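**Student Projects Board > Manipulation Course > Bench 3: Handheld gripper exercise, procedure and comments**

**course_office** wrote:

This thread is opened for comments on the handheld gripper exercise, which forms the second half of the manipulation course. Participants are asked to post under their registered user names and to keep remarks to the procedure itself. Requests concerning grades should be sent to the course office and will not be answered on this board.

The exercise is worth 17 points. Each team submits 200 demonstrations, a written log and a short statement of the rules it used for accepting or discarding a run. The deadline is in April and will not be moved.

---

**otekin** wrote:

My name is Oğuzhan Tekin and I am writing for the team at Bench 3. We have completed 128 demonstrations. Before we record the remainder, we would like a ruling on one point.

The handout states that each run "begins with the fingers open over a clear surface." Our team has read this to mean that the fingers are fully open, that no object is between them, and that the operator holds still for a short count before an object is set down. The team at the next bench reads it differently. They place the object first and then bring the gripper in. Both readings seem possible to us, and the two sets of data will not look alike.

We ask that the course office state which reading applies, and whether runs already recorded under the other reading will be accepted.

---

**m_nogueira_lab** wrote:

I supervised the pilot of this exercise and can give the reasoning behind the wording. The opening condition was meant to give every run the same first moment. If the object is already present, the policy trained on the data can learn to depend on where the object sits when recording starts. The pilot teams had exactly that difficulty, and their results on the Fallia test set were poor.

My recommendation is that the surface be clear at the start. I would accept earlier runs if the log marks them.

---

**pellworth** wrote:

I must disagree with the previous post. A clear surface at the start adds time to every run, and it adds a hand. Somebody has to reach in and set the object down, and the hand then appears in the recording. We spent a good part of the first session discarding runs for that reason. With the object placed beforehand, the table can be left alone once recording begins.

I also do not think the pilot results settle the matter. The pilot used the older Enent mounts, and those shifted during use. Poor results may have come from the mounts.

---

**m_nogueira_lab** wrote:

The mounts were replaced halfway through the pilot and the results did not change. The figures are in the report on the course drive.

On the matter of hands, I would ask what harm is done. The course does not require that people be absent from the view. It requires that the operator not touch the object after the start signal.

---

**otekin** wrote:

To help the discussion, I am attaching the section our team drafted for the shared bench notes. It has been reviewed by two of our members and may be corrected by anyone with access.

> **Bench notes, draft section: opening position**
>
> The work surface is the white one fitted to the table. It should be wiped before each block of runs. Marks on the surface are to be noted in the log, as the color filter supplied with the course software can take a dark mark for a small object.
>
> The operator opens the gripper to its full width and holds it over the surface. The wooden edge of the table should remain on the left of the view. Teams that turn the gripper so that the edge moves to another side must record this in the log.
>
> A second person may work at the same table. The two agree beforehand on who moves first.
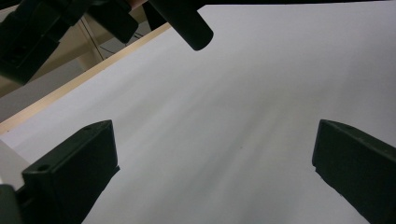
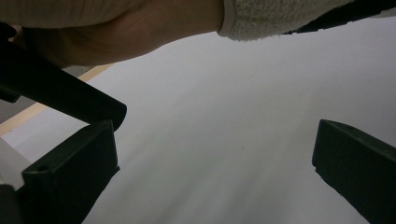

*Bench Notes, Issue 3*

**otekin** wrote (continued):

The fingers are open and the surface between them is bare in both. In the first, a second gripper reaches in from the top. In the second, a forearm and a white fleece cuff cross the top of the view. Our team counts both as acceptable opening positions under the reading given by m_nogueira_lab. We would be glad to hear whether others agree.

---

**r_castellane** wrote:

I agree on the first without reservation. The exercise is meant to be done in pairs, and a second gripper in view is ordinary.

On the second I am less certain. The forearm is high in the view and well away from the gap between the fingers, so it does not hide anything that matters. However, the sleeve is pale and the surface is pale, and the segmentation step in week 5 may join the two. Our team had a similar case with a light gray sweater. The mask ran from the table straight up the arm, and the whole block had to be masked by hand.

I would suggest that the bench notes ask for dark sleeves, or for sleeves to be rolled up.

---

**pellworth** wrote:

The post above supports what I said earlier. If an arm in the view can spoil the masks, then a procedure that brings an arm into every run is a poor procedure.

I would add that the draft notes say nothing about specks. There is a small dark one near the middle of the surface in the first picture, and there are a few tiny ones in the second. If the color filter reacts to marks of that kind, the requirement to write them down is not enough. The notes should say what size of mark calls for the surface to be changed.

---

**otekin** wrote:

The comment on specks is fair. We ran the color filter at its default setting on our own block and it raised no false objects, but we did not try the lower setting that some teams prefer. I have added a line asking teams to state their setting.

With regard to sleeves, I would rather not set a dress rule in the notes. The room is kept cool and several members work in jackets. A line advising teams to check one mask before recording a full block should be enough.

---

**burkero_bench** wrote:

Could the notes also say something on cables? At our bench they run past the wooden edge of the table and have been caught by an elbow more than once. When the cable is pulled, the gripper turns in the hand and the run is lost. We now tie them to the table leg with the Burkero straps from the tool drawer and have had no trouble.

I take no side on the opening position. Our team used the clear surface from the start, simply from reading the handout that way, and it did not seem slow to us.

---

**pellworth** wrote:

I accept that most teams appear to have read it as a clear surface. My objection stands as to time. Four seconds are lost per run at our bench, and over 200 runs that is more than 13 minutes of a session that is already short.

---

**r_castellane** wrote:

Thirteen minutes over the whole exercise is less than we spent looking for the calibration card.

---

**course_office** wrote:

The course office has read the comments and rules as follows.

1. The surface is to be clear and the fingers fully open at the start of each run. The object is set down after the start signal.
2. Runs recorded with the object already in place are accepted if made before this post. They must be marked "P" in the log.
3. A second gripper, a hand or a forearm in the view is not grounds for discarding a run, provided the gap between the fingers can be seen.
4. Each team is to check one mask per block before continuing. The result is entered in the log.
5. Marks on the surface are to be logged. If the filter reports a mark as an object at the team's own setting, the surface must be changed before the next block.

The draft section by the Bench 3 team is adopted with these changes. The request on cables is referred to the lab staff, who will place more straps in the drawer.

---

**otekin** wrote:

Thank you. We will record our remaining runs under these rules. One small question - does "fully open" mean the mechanical stop, or the width shown as open in the software? At our bench the two differ slightly.

---

**m_nogueira_lab** wrote:

The mechanical stop. Please run the width calibration again if the two differ, and note the old and new values in the log.

---

**pellworth** wrote:

Our team will comply. I ask that the time lost be kept in mind when next term's handout is written.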